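# Washing and Reusing Plastic Bags: Questions We Get a Lot

Most of what gets passed around about reusing plastic bags is either too cheerful or too scared. I've tried to stick to what I've seen work in my own kitchen, and to say so when I'm guessing. – Radoslava Paulík

## Is it worth washing plastic bags at all?

Sometimes. A thick zipper bag that held bread or carrots, sure. A flimsy produce bag that already has a hole in it, no. People like to talk as if every rinsed bag is a small win for the planet, and I'd like to see the math that includes the hot water. If you run the tap for two minutes to save a bag thinner than a leaf of lettuce, I don't see what you've gained. Use leftover dishwater or skip it.

## Which bags should I never reuse for food?

Anything that held raw meat, poultry, fish or eggs. I know there are people who swear by bleach or boiling water. Maybe they're right. I don't want to find out over dinner, and the bag cost me next to nothing. The same goes for bags with mold in them, bags that smell of detergent or paint, and trash bags, which weren't made to touch food to begin with. Some of those are treated with scent, and the scent moves into whatever you put inside.

## Can I freeze food in a grocery store produce bag?

You can, and you probably won't like it. Thin film lets air through and tears on the corners of anything hard. My berries went frosty and tasted of freezer long before the ones in a proper freezer bag did. If it's going in for a night or two, fine. For anything longer, use something made for the job.

## What about the "green" storage bags that keep produce fresh?

I tried the Clestum ones because a reader kept writing to me about them. The box talked a lot about gases. I put half a bunch of parsley in one and half in a plain bag with a paper towel, both in the same drawer, and I couldn't tell them apart when I threw them both out. One test with parsley doesn't prove much, I admit. It was enough for me to stop buying them.

## Does the paper towel trick work?

Better than most tricks. Leafy greens go slimy when water sits on them, and a dry towel soaks some of that up. Change it when it feels damp. What I don't believe is the claim that it will keep lettuce crisp for 21 days. I've seen that number repeated on several sites and not one of them says what kind of lettuce, how cold the fridge was, or who ate it at the end.

A clean cloth napkin does the same job if you're trying to cut down on paper. Leave the neck of the bag a little loose for greens. Twist it shut for things you want to keep from drying out, like a cut half of cabbage.

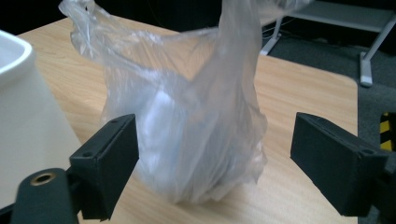 ## How do I dry a bag after washing it?

Upside down over something tall: a bottle, a wooden spoon stuck in a jar, whatever you've got. Companies would love to sell you a rack for this. The Skuva folding dryer was a gift, so I can't complain about the price, but it takes up half the counter and tips over when you hang a big bag on one side. The spoon has never tipped over.

Don't put a bag away damp. If the inside corners still have drops in them the next morning, wipe them with a towel. That's where the smell starts.

## Can I put them in the dishwasher?

I wouldn't. Thin bags fly around and end up on the heating part at the bottom. Silicone bags are another matter – check what the maker says, and expect them to come out with a puddle inside.

## Are silicone bags better?

For some people. They last, they're heavy, and they hold on to onion smell like nothing else I own. My two Killadeo bags have been in use since a year ago August and still close well. One of them is now the onion bag forever. To come out ahead you have to keep using them, and a drawer full of silicone bags you avoid washing is worse than a box of cheap ones.

## Can I recycle the bags I'm done with?

Usually not in the curbside bin. Film wraps around the sorting machines, so most programs ask you to keep it out. Some stores have a drop-off box by the door. I've asked at mine where the bags go and got a shrug, so I take them there without feeling very proud of it. Whatever you drop off should be clean, dry and empty, with receipts and stickers taken off.

## What about "compostable" bags?

Read the small print. Many of them only break down in an industrial setup, and plenty of towns don't have one. I buried a Mohamedi bag in my backyard heap and dug it up the next spring. It was dirty, and you could still have carried apples in it.

## How many bags should I keep around?

Fewer than you have. If they no longer fit in one drawer, throw out the ones with holes first, then the ones that smell.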